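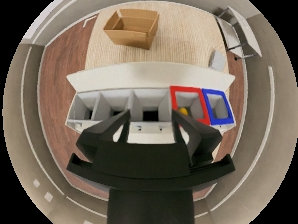

Darlow open shelving unit, white, six compartments

Darlow Six Open Shelving Unit

Kultmont
Product code: DAR 1563
Price: £162 including VAT
Availability: in stock, dispatched from Galbraith

Description

The Darlow is a range of open storage for halls, playrooms, classrooms and small offices. The Six is the widest unit we make in the range, with a flat top and six open compartments side by side. It has no doors, drawers or moving parts.

The range was drawn by Ritva Hirvonen, who also designed our Pluden benches. The two ranges share the same whites and the same edge detail, so a Darlow and a Pluden can stand next to each other along a wall without looking odd. The finish was changed slightly in March and is a touch less glossy than before. If you are adding to an older unit, ask us for a sample chip first — the difference shows in daylight.

Details

Overall width: 1563 mm
Finish: white, satin
Compartments: six, open at the front
Fixings: wall brackets and screws for the unit included, wall screws and plugs not included
Assembly: required, two people

Assembly

The unit comes in 2 boxes. Check that you have both before you start, as they sometimes travel on separate vans. The panels are marked on their inside faces with small letters that match the drawings in the leaflet. Lay the top panel face down on a blanket or the flattened cardboard, fit the uprights to it, then the base. Do not tighten anything fully until all the uprights are in place.

You will need a cross-head screwdriver and a rubber mallet. An electric screwdriver can be used on its lowest setting, but finish by hand. Most customers take nearly two hours.

Fixing to the wall

The Six must be fixed to the wall in schools and nurseries and wherever children will use it. We ask for it to be fixed at home as well. Skirting boards deeper than 15 mm will hold the unit away from the wall, and in that case a batten is needed behind the brackets. We do not supply battens.

Care

Wipe with a damp cloth and dry straight away. Washing-up liquid is fine in small amounts. Avoid scouring creams, bleach and anything sold for ovens. Pen marks usually come off with a white eraser. Hot mugs and plant pots should stand on a mat or saucer.

Goes with

Pluden bench, short and long
Darlow Four, the same unit with 4 compartments
Darlow label holders, pack of six

Delivery and returns

Delivery is to the ground floor only. Upstairs delivery can be booked by phone before the order leaves us. Unused units can be returned in their original boxes within 28 days. Once a unit has been put together we can only take it back if it is faulty.

Spare parts and trade orders

Single panels and bags of fittings can be ordered with the product code and the letter on the panel. For school and office orders of more than ten units, contact Valtteri Nieminen in trade sales.

Prices on this page were last checked on 8th September.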